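# Handout 6: Totes, bins and trays in the packing room

Storage and Handling, spring term. Notes by Florence Ross, 17 Apr 2019.
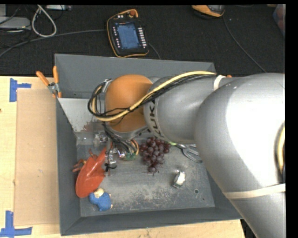
Open bins are the commonest container in small-parts storage and the one we shall spend most time on. They are cheap and quick to fill, and the contents can be checked without taking off a lid. For this course a bin means any open container with a rigid floor and four walls. A tote is a bin meant to be carried by hand, usually with grips moulded into the short ends. A tray has walls too low to hold a second layer of goods. Wall angle matters more than most buyers expect. A bin with sloping walls, like the grey one on the light wooden tabletop, will usually hold less than a straight-sided bin with the same opening, but small items near the sides are easier to get hold of. Look also at the scuffing on its floor, where the pale scratches and speckled wear are concentrated near the lower centre. When you inspect a bin, record where the wear is as well as how much of it there is.

## 6.1 Sizes used in the exercises

All the exercises use the Skerkley pattern, which has an outside length of 600 mm. Do not mix outside and inside measurements on the same sheet. Marks were lost for this in March. If you are working from a supplier's drawing, write "outside" or "inside" next to each figure before you copy it across.

The course stock list gives 1039 bins at the Provberg store, of which 950 are in use. The remainder are kept back as spares and should be left out of any calculation of working capacity unless the question asks for them.

## 6.2 Filling

- Put heavy items in first, on the floor of the bin and away from one end.
- Keep goods below the rim if the bin is to be stacked.
- Do not mix items that look alike at a glance. Two lengths of the same bolt should go in separate bins.
- Leave room for a hand along at least one wall.

A bin that is too full slows down picking, and so does one that is nearly empty, as the last few items slide into the corners. Marcela Jireš will go through this in the practical, with the Berhe inserts. These divide a bin across its width and lift out for cleaning.

## 6.3 Floors and surfaces

A smooth floor is easy to wipe but lets light items slide. A ribbed floor holds them better and collects dust between the ribs. Scratches are acceptable in general stores — most bins in daily use have them — but for coated or polished parts use a liner. Cut the liner to the floor of the bin, not to the opening. With sloping walls the two are different sizes, and a liner cut to the opening will ride up at the sides.

Check the table as well. It should be level and wide enough for the whole base of the bin. Any part of the base that hangs over the edge should be noted on the inspection sheet.

## 6.4 Labels

Labels go on the short end facing the aisle, upper left. Hesutico labels peel off cleanly if warmed first. Remove the old label before putting on a new one. Paper labels are not accepted in the practical.

## For next time

Read section 13 of the course book and bring a completed inspection sheet for one bin of your choice. Include a sketch of the floor with the worn areas shaded, and state which measurements are inside and which are outside.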